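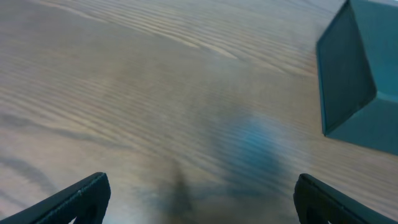

Altent adds pale wood-grain table to its Emville range

Furniture maker Altent has added a work table to its Emville range for home offices, studios and school craft rooms. The top has a pale, greyish-beige finish with a long, flowing grain and a soft sheen.

The table goes on sale in April through the Tukport shop and website, priced at 289. A first run of 1,000 has been made, and 572 of these are already set aside for trade customers.

"People asked us for a lighter top that would sit well with painted walls and coloured storage," said Noemí Magaña, head of design at Altent. "We tried a good many finishes -- most were too yellow -- before we settled on this one."

The top can be wiped down with a damp cloth. Legs are sold with the table and fitted at home with the key supplied.

Samples of the finish can be seen at 54 stockists. Shops wishing to carry the range should contact Maëlys Coste in the Altent trade office.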